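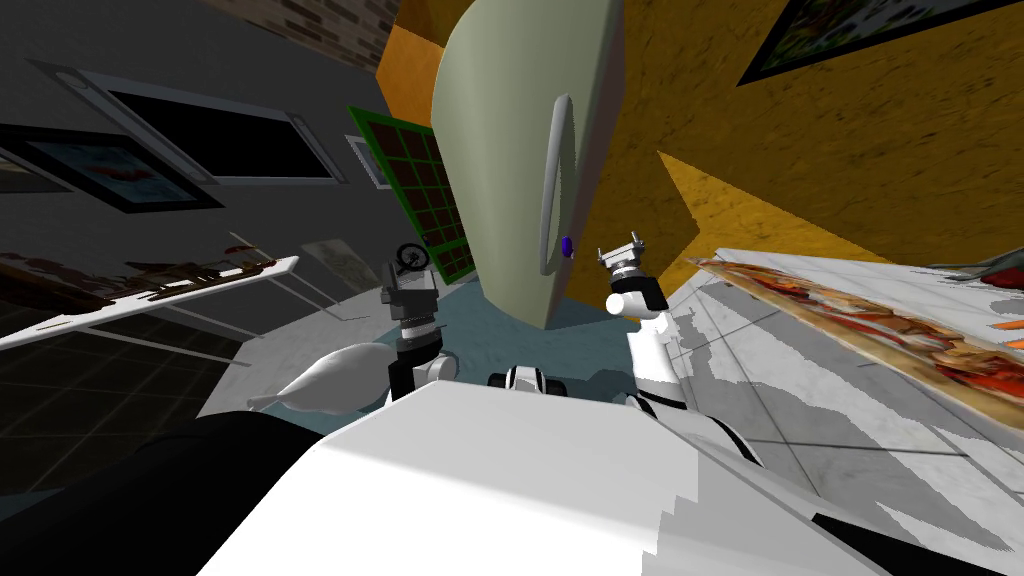
Section 6: Comparing grippers in the simulator

This section covers running the same trial with two gripper models on the left arm and recording the difference. It applies to the Porik controller package with the Bundcombe two-arm robot model, revised December 1, 2018. If you are still on the November build, update before you start. The older build saves trial files in a format the comparison tool will not open.

You will need a working install (Section 2), the household room file, and both gripper models, Thomas and Grudier, in your models folder.

6.1 Loading the room and robot

1. Start the simulator and open the household room file. Wait for the wall and floor textures to finish loading.

2. Load the two-arm robot. The arms come up in the rest position. Leave the right arm there for the whole comparison.

3. Open the Cameras panel and check that both the head view and the left wrist view are listed. If the wrist view is missing, unload the robot and load it again.

4. If the head view comes up tilted, enter the neck angles by hand. Do not drag the horizon level with the mouse. Dragging moves the camera off its mount, and the offset is kept when you save.

Note: The room file is large. On a laptop with shared graphics memory it can take several minutes to open, and the window may stop responding while it does.

6.2 Setting the first gripper

1. In the Arm panel, choose Left, then Tool, then Thomas.

2. Set the opening to full and the closing force to 18 newtons. Use these values for both models.

3. Switch to the left wrist view. The gripper body should lie along the bottom edge with both fingers pointing away from you.

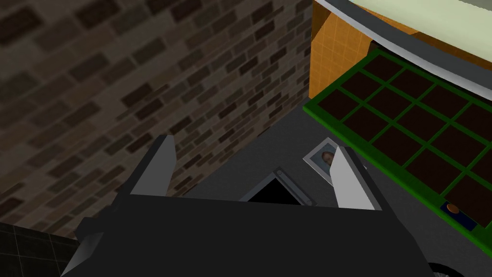 4. Use the arrow keys to nudge the wrist until your target lies between the fingers. Hold Shift for fine steps.

5. Press Mark Pose. The controller stores the joint angles, the tool name and the camera settings together.

Caution: Do not change the tool after marking a pose without sending the arm back to rest first. The two models have different finger lengths, and a swap made close to a surface can leave the fingertips inside it. The physics solver will then throw the arm clear at high speed. Nothing is damaged, but the trial has to be discarded.

6.3 Running the comparison

1. Return the arm to rest, choose Grudier as the tool, and recall the marked pose.

2. Check the wrist view again before running anything. Green grid lines, brickwork and other strong patterns in the background are useful for judging whether the wrist has shifted between views.

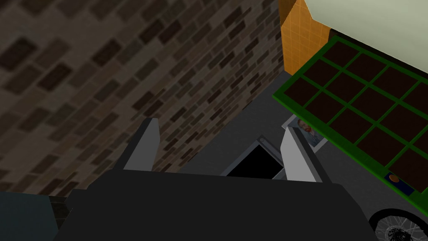

3. If the target is off to one side, correct the wrist angle only. Moving the elbow changes the approach path and the two sets of results will no longer match.

4. Open the Trials panel, enter 314 as the random seed, and press Run. Repeat with the other gripper using the same seed.

5. Save both result files to the same folder and open them with Compare.

Note: If Compare reports a seed mismatch, one of the files was saved from an earlier session. Run that gripper again. Editing the seed in the file header will clear the message but the results will be wrong.

For changing finger pads and friction values, see Section 7.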